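Speaker notes – "Collecting examples by hand", Kostelum meetup, April 2018

Slide 1. Title. Say who I am, say that Aníbal Neves ran the collection side and will take questions with me at the end. Talk is 18 minutes, so don't linger.

Slide 2. What we wanted. A model that picks up small food items and puts them down without crushing them. The Ravell arm was busy most of the spring, so we gathered examples with hand-held grippers instead – a person does the task, the camera on the tool records it.

Slide 3. Targets. 1000 clips, 48 per session at best. Most sessions came in under that. Mention that the short ones were kept.

Slide 4. Two stills, leave both up.

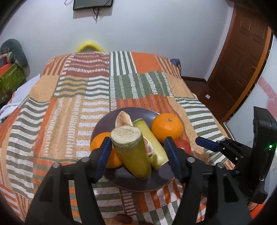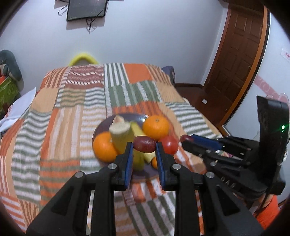 Slide 4, continued. The main point is variety inside one setup. Our first batch used one object on a bare table, and the model learned the table. After that we asked people to work wherever they had room and to mix sizes and shapes. A plate on a striped patchwork cover is a good case: lots of edges and color behind the fruit. In the first still the fingers are on either side of an upright piece of peeled sugarcane, in the second they are closing on a grape. Same blue pads, very different width. Pause here so people can compare the two.

Slide 5. What we throw out. Clips where the target never comes into view, clips where the person starts over halfway. Drops stay in, with a label. Someone will ask why – answer is on slide 7, tell them to wait.

Slide 6. Labels. One line per clip: object, hand, result. Wilczyńska format, slightly changed. Skip the table if behind on time.

Slide 7. Drops. Show the Treltier plot. Training with labeled drops gave us fewer hard squeezes on soft items. We haven't checked this on wet objects yet, planned for May.

Slide 8. Contact details and questions. Aníbal takes anything on hardware.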